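Community > Household Notes > Threads

Jadholm Residential Services
Sunday, May 20, 2018

Good morning. This thread sets out our guidance on sorting and folding clothing in the bedroom at the change of season. It replaces the shorter thread we posted in March and takes in several questions received from tenants in the Darport buildings.

24 shares · 6 comments

First, the work surface. We recommend the bed, made up, with the quilt or cover pulled flat. Most of our units have no table large enough for a sweater laid out at full width, and the floor is hard on the back and picks up lint.

Please make the bed before any clothing comes out of the closet. A pale cover is helpful when sorting dark garments. Black trousers and black sweatshirts are hard to tell apart when they are heaped together on a dark blanket.

Empty one shelf or one drawer at a time. Residents who empty the whole closet at once often find they have to move everything to a chair at bedtime and begin again the next day.

19 shares · 2 comments

Knitwear should be folded and stacked. Please do not hang it. A cable-knit sweater on a thin hanger will stretch at the shoulders, and the marks are difficult to remove. The Flokia closets installed in the newer units have 13 hangers supplied, and these are intended for shirts, jackets and dresses.

To fold a heavy sweater: lay it face down, bring each sleeve straight across the back, fold the sides in to meet, then fold up from the hem. Two folds from the hem are enough for most thick knits. Three will make the bundle too tall for the standard shelf.
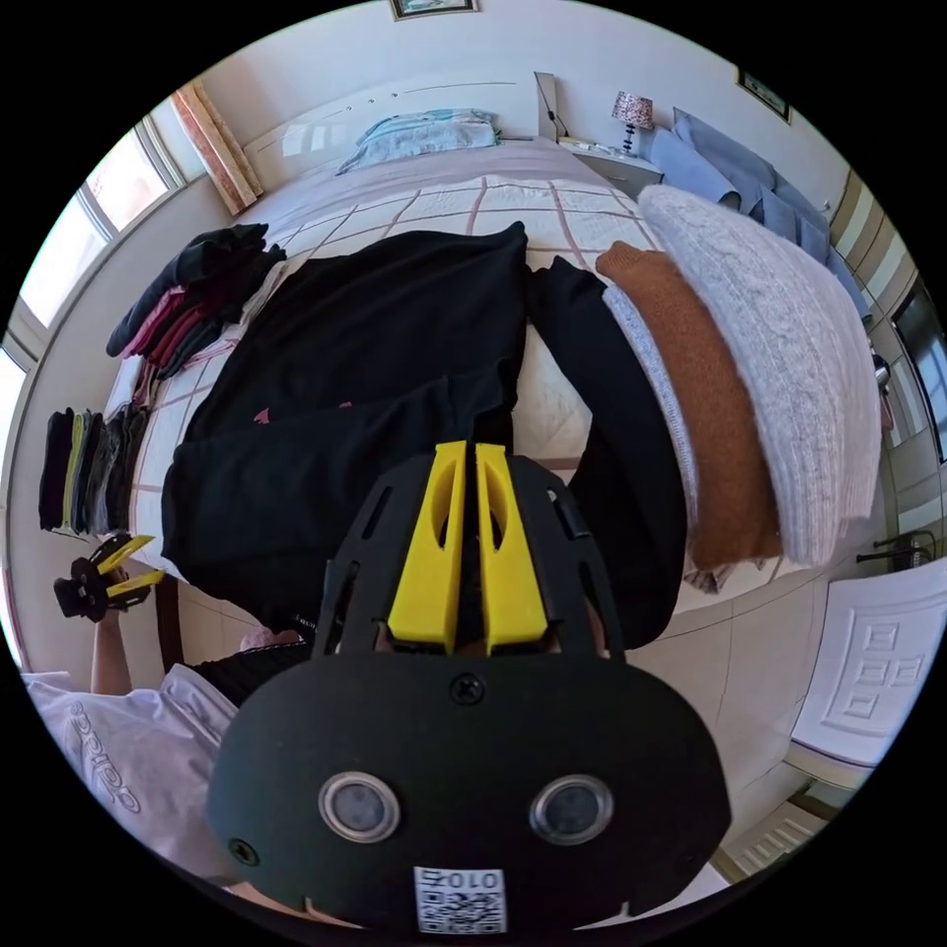
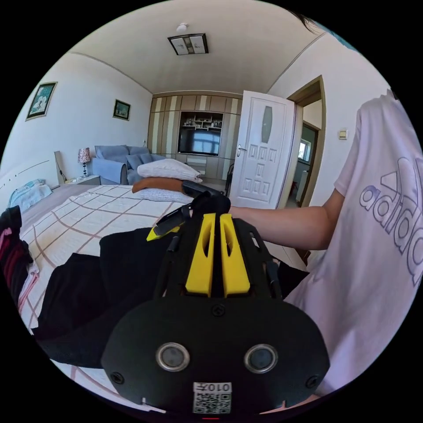 Dark clothing on the quilt.

31 shares · 9 comments

Large black garments are best left until the knitwear is finished. They show every thread of lint, and a light sweater placed next to them will shed. Keep a lint roller on the nightstand and go over each piece once before the last fold.

Sleeves and trouser legs that hang over the side of the bed should be brought back onto the cover before folding starts. A garment folded with one sleeve hanging will pull to that side and the crease will not hold.

Thinner items such as T-shirts and leggings may be folded into small rectangles and stood upright in a row, in the manner of books on a shelf. This method suits shallow drawers. It does not suit deep ones — the row falls over as soon as a few pieces are taken out.

Thick sweaters should not be stood upright. Stack them flat, with the heaviest at the bottom once they are on the shelf. The order on the bed does not matter.

17 shares · 4 comments

On grouping by color: this is a matter of personal preference and we make no recommendation. Several residents asked whether we require it for the storage rooms. We do not.

On bags and boxes: clothing going to the basement storage room at Prokopenko House must be in a closed container with the unit number on the outside. Open laundry baskets will not be accepted. Each unit may store 2 containers at no charge. Anything beyond that should be arranged with the building office in advance.

Please store only clothing that has been washed and fully dried. Wool that is put away with food or perspiration on it attracts moths, and moths do not stay in one container. Cedar blocks are permitted. Mothballs are not permitted in any shared storage area.

22 shares · 7 comments

A question received last week concerned quilts. A quilted cover used as a folding surface should be shaken out afterward, at a window or on the balcony, and smoothed again before the pillows are put back. It does not need to be washed each time.

A second question concerned donations. Clothing in good condition may be left in the marked bin beside the Darport mail room. Please fold it. The bin was emptied in March and we received around 500 items, many of them rolled into balls and badly creased, which made sorting slow.

Shoes, bedding and pillows cannot be taken in that bin — the collection service does not accept them.

A printed copy of this guidance is available from the building office during regular hours. Residents who need large print may ask for it at the desk.

Questions may be left as replies to this thread. We will respond on working days.

12 shares · 3 comments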